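Neue Doku-Serie "Zweite Stimme" startet im Oktober bei Premura

Viratdale. Der Streamingdienst Premura zeigt ab Oktober die Doku-Serie "Zweite Stimme". Im Mittelpunkt stehen zwei Laienchöre aus Viratdale, die sich auf denselben Wettbewerb vorbereiten. Produziert wird die Reihe von Jaltska, Regie führt Niall Swanson.
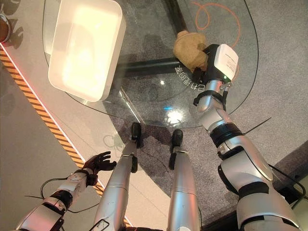 Foto: Premura / Jaltska

Der ältere der beiden Chöre wurde 1912 gegründet und zählt heute 82 Mitglieder. Der jüngere, das Ensemble Neves, singt ausschließlich Pop-Arrangements ohne Instrumente. Beide proben in derselben Stadt, hatten vor den Dreharbeiten aber noch nie gemeinsam auf einer Bühne gestanden. Die Serie begleitet sie vom ersten Vorsingen bis zum Finale in der Stadthalle.

"Uns hat interessiert, wie in einem Chor entschieden wird, wer das Solo bekommt", sagt Swanson. "Darüber wird in jeder Folge gestritten, manchmal bis spät in den Abend."

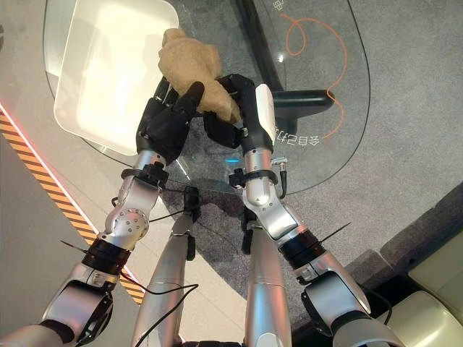 Die Musik wurde vollständig live aufgenommen, auf nachträgliche Korrekturen im Studio hat Jaltska verzichtet. Für die Konzertszenen standen 100 Plätze für Publikum zur Verfügung. Wie zwei Hände, die zusammen ein zerknittertes beiges Tuch halten, sollen die beiden Chöre im Schlussstück eine gemeinsame Melodie tragen. Das Arrangement dazu schrieb die musikalische Leitung von Neves eigens für die letzte Folge.

Gedreht wurde in Probenräumen, Privatwohnungen und in der Stadthalle. Insgesamt entstanden 3676 Minuten Material, aus denen acht Folgen geschnitten wurden.

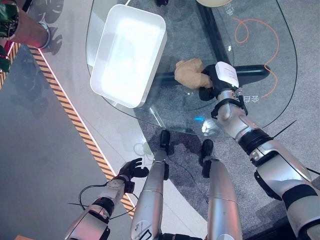
Glastisch mit weißer Schale und Plüschtier

Premura veröffentlicht jede Woche eine neue Folge, jeweils um 20.15 Uhr. Die Konzertaufnahmen erscheinen zum Serienfinale zusätzlich als Album. Pressevertreter können die ersten beiden Folgen vorab über den Presseserver von Premura ansehen. Interviewanfragen an Niall Swanson nimmt die Pressestelle von Jaltska entgegen.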